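Cómo lijar y acabar un tablero de pino para mesa de trabajo

Nivel: básico. Tiempo: una tarde de trabajo más el secado.

El pino es blando, se marca con facilidad y absorbe el acabado de forma irregular. El procedimiento siguiente sirve para tableros macizos o alistonados de uso interior, en crudo o con un sellado ligero. Para tableros barnizados, consultar antes la ficha de decapado.

Material

Lijadora orbital y taco de mano
Discos y hojas de grano 80, 120 y 180
Aspirador y paño de microfibra
Lápiz blando
Aceite duro incoloro (aquí se usa Clata mate)
Muñequilla de algodón sin pelusa
Guantes de nitrilo y mascarilla

Paso 1. Revisión del tablero

Colocar una luz rasante a un lado y pasar la mano en sentido perpendicular a la veta. Marcar con lápiz golpes, restos de cola y repelos. Comprobar la planitud con una regla metálica en las dos diagonales. Si la desviación supera los 2 mm, el lijado no la corregirá y hay que cepillar.

Paso 2. Abolladuras

Humedecer la zona hundida, cubrirla con un trapo de algodón y aplicar la plancha durante unos segundos. Repetir si hace falta. Las fibras cortadas no se recuperan con vapor; en ese caso, masilla del tono de la madera. Dejar secar por completo antes de lijar.

Paso 3. Lijado

Empezar con 120. El grano 80 queda para repelos y restos de cola – en pino deja surcos que luego cuesta eliminar. Mover la lijadora despacio, sin apretar, solapando media pasada. Aspirar y repetir con 180. Terminar a mano con el taco, siempre a favor de la veta.

Paso 4. Lectura de la veta

Las líneas oscuras son madera tardía, más dura que las bandas claras. Un disco gastado o una base demasiado blanda rebaja las claras y deja ondulación al tacto. Donde la veta se curva, el taco debe seguir su dirección general, con pasadas largas.
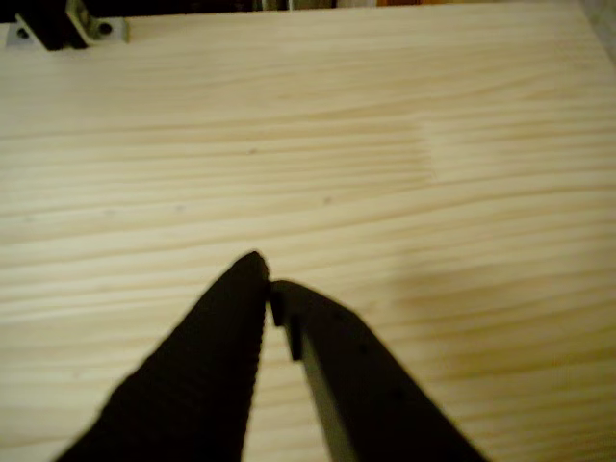 Paso 5. Aceite

Retirar todo el polvo. Extender una capa fina con la muñequilla, esperar 9 minutos y retirar el sobrante. Secado entre manos: una noche. Matizar con grano 180 gastado y dar la segunda. Total: 2 manos.

Extender los trapos usados al aire libre hasta que sequen; amontonados pueden inflamarse solos.

Mantenimiento

Paño apenas húmedo y jabón neutro. No usar estropajo ni amoniaco. Renovar el aceite cuando una gota de agua oscurezca la madera.

Texto: Zineb Benkirane. Revisión: Branislav Matoušek.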